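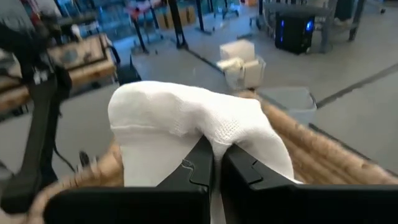

Laundry and Linen: Sorting Arrangements from September

Residents of Hernex Court are asked to note the following arrangements for household laundry, which will apply in all shared laundry rooms from the beginning of September. They replace the notice issued in the spring and should be read together with the house rules on the use of machines and drying rails.

The principal change concerns sorting. Items should be separated by colour before they are brought down, and not on the folding tables, where space is limited at busy times. White articles, including socks, pillowcases and plain cotton sheets, should be kept in one basket or bin. Black, navy and dark green articles should be kept in another. Where a household has only one container, a cotton bag placed inside it will serve perfectly well as a divider.

Socks deserve particular attention. They make up the greater part of the unclaimed items handed in at the Sârbu Street office, and white ones are seldom collected, as they are difficult to tell apart. Residents are advised to turn each sock the right way out, to check that nothing has been left in the toe, and to fasten pairs together before washing. Small net bags may be obtained from the office on request. A limit of 2 bags per household applies until further stock arrives.

Woven baskets remain welcome in the laundry rooms, provided that they are lined or free of loose strands that may catch on knitted fabric. Fabric bins with strap handles are equally suitable and are lighter to carry on the stairs. Whichever is used, it should bear the household's flat number on a label fixed to the outside. Containers left without a label will be moved to the store room after 20 days. 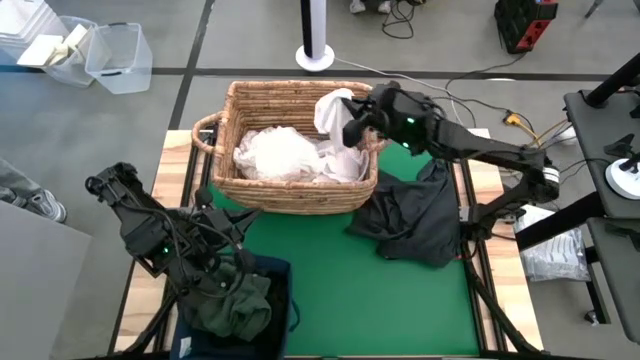

One reader on the second floor has written to ask whether dark garments must be kept apart when they have been washed many times and no longer lose their colour. The answer is that they should be, at least in the shared machines – a dark jumper that has behaved well for years may still leave fluff on a white sheet, and the next household to use the drum will find it there.

Sheets and other large pieces should be folded as soon as they are dry. The folding tables may be used for up to 15 minutes at a time, and residents are requested to leave them clear. A sheet is most easily managed by bringing the corners together first and smoothing out the creases with the flat of the hand before the second fold. Flannel and brushed cotton should be folded loosely.

Articles made of natural fibre, such as coiled or braided table mats, should not be placed in the machines or on the heated rails. They may be shaken out, wiped with a barely damp cloth and left flat in the open air. They should be kept apart from damp linen, which may mark them, and any with a loose end should be mended before further use.
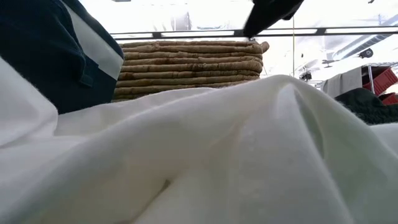
Several households in the Kiveo wing would prefer the linen shelves to be divided by floor and not by type of article, so that sheets and table mats belonging to one family may be kept together. The suggestion has been noted. For the present, the shelves will remain as they are, with bed linen at the top, towels in the middle and table articles below, and the question will be considered again when the Dilex wing reopens in November.

Unclaimed items may be viewed at the office between 2 and 4 in the afternoon. Residents should be ready to describe the article they are looking for, including its colour and size. Anything still on the shelf at the end of October will be passed on for reuse as cleaning cloths.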